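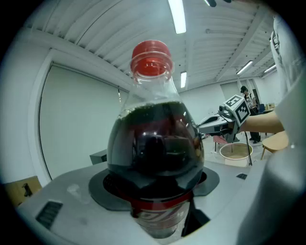
Minutes — Gripper Kit Review, Pickering room, December

Present: Senyo Mahama (chair), Lumturie Obradović (minutes), two from the Nenness lab. Meeting opened 2:15 p.m.

1. Minutes of last meeting
Approved with one spelling correction.

2. Clivach hand-held gripper kit, trial
Senyo reported 306 recordings made so far, 107 of them on bottle tasks. The grips are comfortable for short sessions. Two operators complained of sore wrists by the end of an afternoon — shorter shifts to be tried.
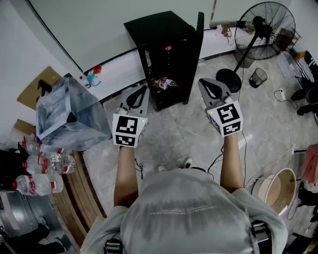
Two-handed work with the Clivach grippers, marker cubes fitted.

Cables were discussed at length. Lumturie would like them clipped up off the floor. Senyo will ask Clivach whether shorter ones can be supplied.

3. Price
Clivach quotes $840 per pair, spare fingers extra. Lulthorpe has offered a rental but has not sent terms. Agreed to hold the order until the terms arrive.

4. Actions
SM: cable lengths, price of spare fingers.
LO: chase Lulthorpe, draft a shift plan.
Nenness: check the recordings for dropped tracking and send a list of bad files.

5. Any other business
The room is double-booked at 4 p.m. next time. Lumturie to move us to the morning.

Meeting closed 3:05 p.m.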